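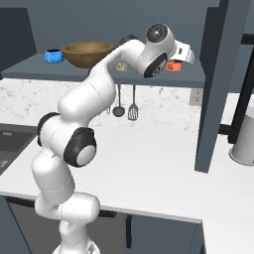 Why does the arm stop with a force fault when the planner reports a clear path?

The planner and the physics engine use different shapes for the gripper housing. The planner's shape is smaller, so a path that looks clear to the planner can still bring the housing into contact with the shelf.

5.2 Shelf contact faults

Figure 2. The Vesia kitchen in simulation. The wrist is above the right half of the shelf, between the brown bowl and the orange mug, and the lower edge of the gripper housing hangs just over the front lip.

The most common failure in the shelf task was a force fault near the front lip of the shelf. The task asks the arm to reach over the lip, take the orange mug by its rim, and move it to the counter. We ran 200 episodes with the Filtach planner and the policy described in Section 3. Of these, 67 ended in a force fault before the mug was lifted. All other failures in this task were missed grasps, and they are covered in Section 5.3.

A force fault is raised when the contact force on any link goes over the limit set in the controller. The arm then holds its position and the episode is closed. The same limit is used on the physical arm in our lab, where a fault of this kind cuts motion and has to be cleared by a person at the console. For this reason we treat the fault as a safety event in simulation too, and do not retry after it.

At first we took the faults for a problem with the policy. The policy sends wrist targets, and a low target would bring the gripper down on the lip. Ji-hoon Cheon replayed the faulted episodes with the policy switched off and the logged targets sent straight to the planner. The faults came back at the same points on the path. We then raised every target by a small fixed offset. This removed some of the faults but made the missed grasps more frequent, and we dropped it.

The cause was found by drawing the planner's collision shapes over the rendered arm. Filtach loads a simplified model of the gripper in which the housing is a single box. The physics engine loads a convex hull made from the full mesh. At the lower edge of the housing, the hull reaches 6 mm farther down than the box. The planner keeps a margin of 2 mm between the arm and fixed objects. A path that passes at the edge of the margin is valid for the planner and is already in contact for the physics engine.

Figure 2 shows the kind of pose where this matters. The long forearm link passes in front of the shelf, and the gripper has to work close to the lip. The bowl sits close behind the forearm, and the mug is tucked under the housing. Small changes in wrist height are enough to use up the clearance. In tasks on the open counter the same mismatch is present but does little harm, as the housing is seldom the lowest part of the arm near a fixed edge.

Two other things made the fault hard to trace. The first is that the log stored the name of the link in contact but left out the contact point. The wrist and the housing share one link name in our model, so the entries read as wrist contacts, and we spent some time looking at the joint covers. The second is that the planner's own check was run after each episode as a test of validity. It used the same box as the planning step and passed every time. A check that shares its geometry with the planner cannot find an error in that geometry.

The mismatch goes back to a change in March, when the gripper mesh was replaced in the scene files. Dae-han Hyun made a new hull for the physics engine at that time. The planner reads its shapes from a separate file in the Luralitz package, and that file was left as it was. No warning is given when the two differ.

We made three changes. The box was replaced in the planner with the hull used by the physics engine. Planning is slower with the hull -- it has many more faces -- but the added time is small next to the time spent on policy inference. Contact points are now written to the log with the link name. Last, a test at load time compares the outer bounds of each link in both models and refuses to start the scene if they disagree by more than the planner margin. The test compares bounds only, so it would miss a difference that lies inside them, such as a hollow filled in by the hull.

With these changes in place we sent the logged targets from the faulted episodes through the planner again. In most cases it found a slightly higher path over the lip. In the rest it reported that no path existed and the arm stayed where it was. We count the second result as a task failure, though it is a much safer one than driving the housing into the shelf. Several of these cases had the bowl so close to the mug that the hull could not fit between them from any direction we allow.

The results in the main table were produced with the corrected model. Results from the uncorrected model are given in the appendix for comparison with our earlier report, which used the old planner file throughout. Its shelf task numbers should be read with this fault in mind. The drawer and sink tasks in that report were run with the previous gripper mesh and are unaffected.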